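The Round Table Is Not a Closet

by Rafsan Weerakoon
10 June 2022
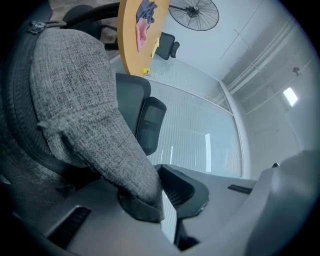
Why do we put clothes on the table when there is a closet in the next room? The table is closer, it is the right height for our hands, and it never has a door to open.

I have thought about this question more than a serious man should. I grew up in a home where the table was for eating and for school lessons, and a piece of cloth on it meant that my mother was sewing. Now I live in an apartment in Hillberg, and in my apartment a piece of cloth on the table means only that somebody came in and had full hands.

My opinion is simple. A table where people work and eat should be cleared every evening, completely, also the small things. I know that many people find this too strict. My neighbor Zundel finds it almost insulting. He told me that a home with an empty table looks like a home for sale.

Let me start with the cloths, for they are the biggest problem. A blue cloth that is crumpled and a pink one that hangs over the wood do not look like much. You can move both with one hand. But a cloth has a talent to hide what is under it. Last November I searched the whole apartment for a letter from the electric company, number 506 in their long list of letters to me, and it was lying under a kitchen towel for 12 days. I paid the late fee and I said some words in my first language.

Then there are the small yellow things. In every home they have a different color, but in ours they are yellow -- my wife Mushi buys everything in yellow so that she can find it. This is a good idea in a drawer. On a table it gives the opposite result, for the eye goes to them first and you sit down to write and look at them instead of at your paper. A small object close to the rim is the worst. I cannot read one page if I believe something is going to fall.

A round table makes all of this harder, and I say this as a person who loves round tables. A square one has corners, and a corner can be given away. You put the mail there and you agree that this corner is lost. A round table has no part that you can sacrifice. Whatever you put down is in front of somebody's chair.

The office chair has its own guilt. When people began to work from home, many of us brought such a chair to the dining table, and I did it too, a black one with a mesh back. It is kind to my spine. However, it is a bad friend to the table. From a wooden chair I had to stand up after one hour, and when I stood up I carried something away. In the comfortable chair I stay, and the things stay with me.

Zundel says that I should buy a basket and throw everything in it. I tried this. After three weeks I had a full basket and a full table, and the basket was standing on the table.

What I do now takes less time than boiling water for tea. After dinner I fold the cloths, even the ones that will be washed tomorrow, and I take them to the bedroom. The small things go in the drawer. Then I wipe the wood with a damp rag and push the chair in. Mushi does it on the days when I cook, and she is faster than me.

I do not ask for a perfect house. My shelf in the hallway is a shame and I will not write about it. I ask for one surface, the one where we sit across from each other, and I would like to find it clear when I come with my coffee in the morning.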